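Adau Folding Boarding Ramp for Dogs
Catalog no. 3794

Boarding ramp for medium and large dogs, for use between a floating dock and a boat with a side gate or swim platform. Made by Javorent. Supplied with two dock feet, one pair of gunwale hooks, a tether line and a carry strap.

Overview

The Adau is a two-section ramp that folds in half for storage in a cockpit locker or along a cabin bulkhead. The side rails are anodized aluminum. The walking surface is a closed-cell foam deck glued to a ribbed panel, and it can be replaced when it wears out. There is no carpet on this ramp. Carpet holds salt water and takes days to dry in a locker.

The rails stand a little above the deck on both sides. They guide a dog's paws back toward the middle and will not stop a dog that wants to jump off. For a young or nervous dog, keep a short leash on the harness and walk beside the ramp where the dock allows it.

Will it fit your boat?

Measure from the dock surface to the point where the hooks will sit, at the highest and lowest you expect the boat to ride. On a floating dock this changes only with load. On a fixed dock it changes with the tide, and the ramp may be too steep for part of the day. Most dogs will walk up a slope of one in three. Older dogs and dogs with long backs do better at one in four.

The hooks fit toe rails, gunwales and tubing. They do not fit inflatable tubes. If you carry a dinghy and want to load the dog from the water, see the Collet swim ladder, which hangs from a padded bar.

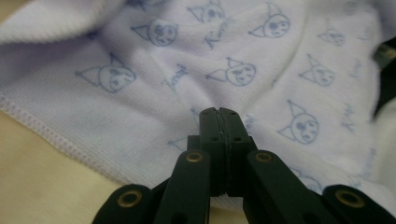 Boats with lifelines need a gate. Do not rest the ramp on a lifeline wire, even a coated one. The wire moves under load, and the upper hooks can lift off.

Specifications

Length open: 72 inches
Length folded: 37 inches
Walking width: 16 inches
Weight: 19 pounds
Load limit: 150 pounds
Frame: anodized aluminum
Deck: closed-cell foam, gray or sand
Hinge pins and fasteners: 316 stainless
Feet: non-marking rubber
Tether: 6 feet, with snap shackle

The load limit is for one dog. The ramp is not a gangway and should not be used by people.

Setting up

1. Tie the boat close, with fenders out and both spring lines on.
2. Open the ramp on the dock and push the hinge lock until the red band is covered.
3. Lift the upper end onto the gunwale and seat both hooks.
4. Clip the tether to a cleat or stanchion base.
5. Press down on the middle of the ramp with your hand. It should not rock.

Stow the ramp before you cast off. If there is wake in the marina, wait until the boat settles before you let the dog cross.

Getting a dog used to it

Start at home with the ramp flat on the grass. Let the dog walk across it a few times a day for a week, then raise one end on a step. Annick Turcotte, who runs our fitting days at Puvville, puts a piece of the dog's own bedding at the top end for the first few tries on the boat. Treats help going up. Going down is usually the harder part, and a hand on the harness handle is worth more than food.
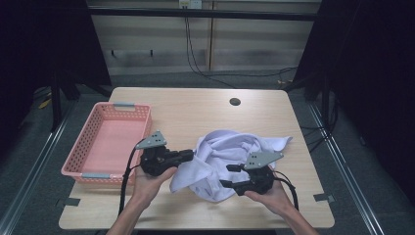
Puvville Marine Catalog, Spring Issue, p. 27

Care

Rinse with fresh water after use in salt water. Hair and sand collect in the hinge, and a stiff brush gets most of it out. Do not use bleach or acetone on the foam. Once a season, take out the hinge pins, wipe them and put them back with a little waterproof grease. Check the rubber feet at the same time and replace them if the tread is gone.

The foam will fade in strong sun. This does not change the grip. If the edges start to lift, use contact cement made for closed-cell foam and leave a weight on it overnight.

Parts and accessories

Replacement deck, gray or sand (set of two)
Dock feet (pair)
Gunwale hooks, standard, 1 1/4 inch opening
Gunwale hooks, wide, 2 1/4 inch opening
Hinge pin kit
Storage bag, part no. 2314
Harness with lift handle, sizes M, L and XL

The wide hooks are needed on most boats with a teak cap rail. They swap with the standard hooks using a 10 mm wrench.

Customer comments

"We have a 70-pound retriever and a sailboat with high freeboard. The slope was too much at first, so we moved the hooks down to the swim platform and she goes up with no trouble. It just fits in our port locker, with the strap off." Josiane Chauvin

"Good ramp. The hinge lock is stiff when new. I would have liked a longer tether." Bogdan Pawłowska

"Used it for around 900 crossings with two dogs over three seasons. Replaced the deck once. One of the feet came off in the mud and the new pair arrived in a week." Bastien Texier

Reply from the store: The tether is now also sold in a 10-foot length. Ask for it when you order and we will swap it at no charge.

Shipping and returns

Ships in one carton by ground service. The ramp can be returned within 30 days if it has not been used in salt water. Please keep the carton until you have tried the ramp on your boat. Hooks and feet can be exchanged at any time if they are unmarked.

The frame is covered for five years and the deck for one year. Damage from leaving the ramp in place under way is not covered.

Questions about fit go to Svetozár Ševčík at the parts counter. Send the make and model of the boat, the height you measured, and the weight of the dog.

Page updated Feb 20, 2022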